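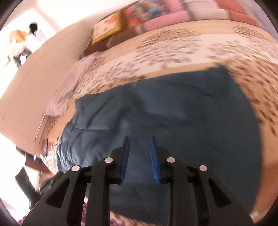 Chapter 8
Sharing Water in an Irrigation District

In this chapter you will learn how a canal system delivers water to farms, how an irrigation district decides who gets water and when, and why some of the water that enters a canal never reaches a field.

Key terms: headgate, lateral, turnout, conveyance loss, rotation, assessment, tailwater

8.1 From the River to the Field

The Foltstead district lies on a dry bench above the Emorura River. Before the main canal was dug, the bench was grazing land. Ranchers cut hay along the river bottom and left the higher ground alone. Today the same bench grows alfalfa, onions, dry beans and seed corn, and nearly all of it depends on water taken from the river at a single point.

That point is the headgate. A headgate is a structure that controls how much water passes from a river or reservoir into a canal. At Foltstead, the gate opens into the main canal, which follows the contour of the hillside so that water moves by gravity. Smaller canals called laterals branch off the main canal, and each lateral serves a group of farms. Water leaves the lateral and enters a farm through a turnout, a small gate that is usually locked and set by a district employee.

The employee who sets the turnouts is called a ditch rider. Lakmal Thambiah rides the Boutros Lateral, which has 17 turnouts. He starts at 5 a.m. during the growing season and checks the water level at each turnout against the orders placed the day before. If a farmer near the top of the lateral takes more than was ordered, the shortage shows up at the bottom, often several hours later.

8.2 Who Pays for the Canal

An irrigation district is a unit of local government. Landowners inside its boundaries elect a board, and the board sets a yearly charge called an assessment. The assessment is based on the number of acres that have a right to water. It is owed whether or not the landowner uses the water that year. The money pays for gate repairs, weed control, wages and the debt on older construction. 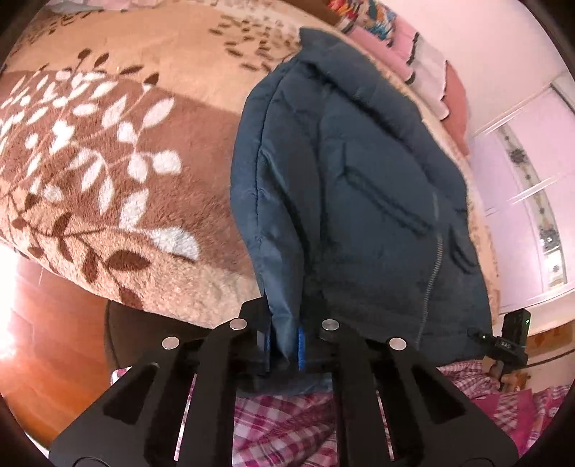

Chapter 8 Sharing Water in an Irrigation District 173

In a short year the board may order a rotation. Under a rotation, the laterals take turns. One lateral runs full for a set number of days while another is shut, and then they switch. Running two laterals half full would seem fairer, but a low canal loses a larger share of its water along the way, and the farms at the far end may get none.

Water lost between the headgate and the turnout is called conveyance loss. Most of it seeps through the bed of the canal. A smaller part evaporates. Before the Skindar section of the main canal was lined with concrete, it lost 20 percent of its flow to seepage. Lining reduced the loss, but it also dried up several shallow wells downhill that had been fed by the leak. Piyumi Marikar, a farmer whose family used one of those wells, asked the board to pay for a deeper one. Her request is the subject of the case study in Section 8.4.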